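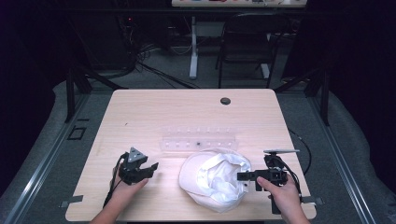
Media contact and text: J. Molefe, Fanell

FANELL OPENS HAND-HELD DEMONSTRATION PROGRAM FOR TABLETOP HANDLING TASKS

Tostimholm, March 29, 2025 — Fanell has opened its hand-held demonstration program to outside organisations. Under the program, people show a two-armed robot how to carry out a task by doing it themselves, holding a pair of grippers in their own hands. The recordings are then used to train the control software for the robot. No robot arm is needed at the table while a demonstration is being recorded.

The program is called Atano. It covers handling work done on a flat surface within reach of a standing or seated person: picking up, turning over, placing, sorting into trays, folding and light packing. Work that needs tools or heat is not covered in this release.

How a demonstration is recorded

The demonstrator holds one gripper in each hand and works at a table. Each recording starts with the objects set out and the grippers apart, and ends when the demonstrator draws both grippers back from the objects. Soft goods such as a baseball cap and rigid goods such as a clear plastic tray can be placed on the table together, and the starting layout is changed between recordings so that the software does not learn a single fixed position.

The grippers are cabled. Fanell tested battery-powered units during development and chose cables for the first release. Cabled units are lighter in the hand and keep the two sides on a common clock, which removes a step when the recordings are lined up afterward. The cost is some loss of reach, and demonstrators are asked to keep the cables behind their wrists.

Sessions are limited to 30 minutes, followed by a break. In internal work, Fanell found that demonstrators began to shorten their movements toward the end of longer sessions, and that the recordings from those periods were less useful for training. A demonstrator new to the program completes a practice session before any recordings are kept.

Hand-held and remote demonstration

Fanell has used remote control for the same purpose for several years and will continue to offer it. In remote control, a person drives the real robot arms from a separate station. Every movement recorded is one the robot has already made, so there is no question of whether the arm can reach a given position. The method is slower, and it takes a robot out of other use while recording is under way.

Hand-held demonstration has the opposite profile. Recording is faster and the demonstrator feels contact with the object directly through the gripper. A person's arm can also reach positions that a robot arm cannot. Atano checks each recording against the reach and speed limits of the target arm and sets aside those that fall outside them. Recordings set aside in this way are kept and may be used later with a different arm.

For most tasks Fanell recommends starting with hand-held recordings and adding a smaller number of remote-control recordings once the robot has been set up — mainly for the steps where the arm comes close to its limits.

Data collected to date

The current Atano collection holds 2115 accepted demonstrations across 9 task groups. A demonstration is accepted when the task is finished, both grippers are tracked from start to end and the limit check is passed. Demonstrations containing a dropped object are accepted if the demonstrator recovers it and completes the task. They are labelled separately so that users can include or leave them out.

Availability

Eight places are available in the first intake, which begins in June. Each participating organisation will receive a set of two grippers, the recording software and training for its demonstrators. Organisations supply their own table, objects and floor space. Those without a suitable room may book recording time at the Fanell centre in Tostimholm.

Participants keep ownership of their recordings. Sharing recordings with the common collection is optional and can be decided task by task. Any recording in which a person's face is visible is removed before it enters the common collection.

Applications should describe the task, the objects involved and the robot arm on which the task will be run. Applicants that have not yet chosen an arm may still apply, but the limit check will be run with default values until one is named.

About Fanell

Fanell develops recording equipment and training software for robots used in handling and packing. It is based in Tostimholm.

— END —

Related releases

Atano recording software: changes to the limit check
Fanell adds second recording room in Tostimholm
Remote-control station: notice to current users on cable replacement
Guidance for demonstrators now available in French

Get Fanell releases by email. Enter your address to subscribe. You can unsubscribe at any time.

This site uses cookies to remember your settings and measure visits. Accept all | Necessary only | Manage settings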